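How I Cut and Wet Out Chopped Strand Mat for a Small Repair

May 7, 2019

So you've got a cracked fender, a kayak with a hole in it, or (my case) the lid of a very old garden storage box, and you'd like to patch it with fiberglass. Good news, it's a beginner job! I've been patching things with chopped strand mat for years now and I still enjoy it, itchy forearms and all.

What you need

Chopped strand mat, one yard is plenty
Polyester resin and its matching MEKP hardener
Coarse sandpaper, 80 grit
Acetone and clean rags
Cheap bristle brushes you don't mind throwing out
A small ribbed roller
Nitrile gloves, safety glasses, long sleeves and a respirator with organic vapor cartridges
Mixing cups with marks on the side

I buy my mat from Sarıgül, the little supplier over in Wandcombe, and they'll cut it off the roll for you. Ask for the one with the emulsion or powder binder that's meant for polyester. If you're using epoxy, check first, as a lot of mat has a binder that only dissolves in the styrene in polyester resin, and with epoxy it stays stiff and won't lie down around corners. I learned that on a canoe seat and had to grind the whole thing off.

Step 1. Sand wide

Sand back past the damage on every side, at least 2 inches. Get through the shiny gelcoat and into the dull glass underneath. My friend Nesrin Canpolat laughs at how far out I go, but patches peel from the edges, so that's where I spend my time. Vacuum up the dust, then wipe with acetone and let it dry off completely.

Step 2. Tear the mat, don't cut it

Scissors leave a hard straight edge that shows up as a ridge later. Tear it by hand and you get a feathery edge that melts into the surface. I make three pieces, each a bit bigger than the last, and lay them out on cardboard in the order I'll use them.

Step 3. Mix a small batch

Follow the label on your own can for the hardener, it changes with brand and temperature. I never mix more than I can brush out in 10 minutes. Stir slowly, scrape the sides, stir again. Don't leave leftover resin sitting deep in a cup either! It gets hot enough to smoke. Pour it out thin on some foil, outdoors, away from anything that burns.

Step 4. Wet it out

Brush resin on the sanded area first. Lay the smallest piece down and dab (dabbing, never stroking, or you'll drag the strands into a hairy mess). The white goes clear as the resin soaks in. Still white somewhere? Dab a little more there. Then the next piece, then the biggest.

Step 5. Roll out the air

Start in the middle and roll toward the edges with light pressure. Bubbles look like little silver specks. If resin is pooling, soak it up with a dry brush.

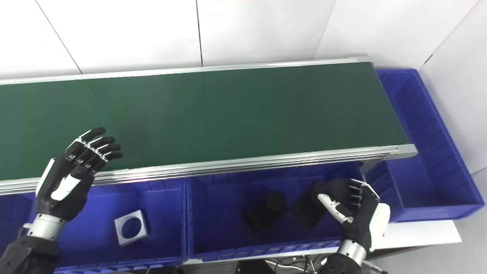 Green conveyor belt with aluminum rails, blue bin at the end.

Step 6. Leave it alone

This one's hard for me. Let it cure until it's properly hard and a fingernail won't mark it. Cool garages slow everything down, and back in March mine took all night. Laminating resin stays a bit sticky on top even when it's cured, so either use a finishing resin with wax for the last coat or wipe the tack off with acetone before you sand.

Step 7. Sand and paint

Knock down the high spots with 80 grit, fill any pinholes with polyester putty, then work up to 220 and prime. Keep the respirator on for the sanding, and take a cool shower afterward, it helps with the itch.

Silviu Pascu wrote in to ask if he could use woven roving for the same job. You can, but it's heavy stuff and the weave prints through, so put a layer of mat under it and another over the top. For a lid or a fender I'd stick with mat all the way.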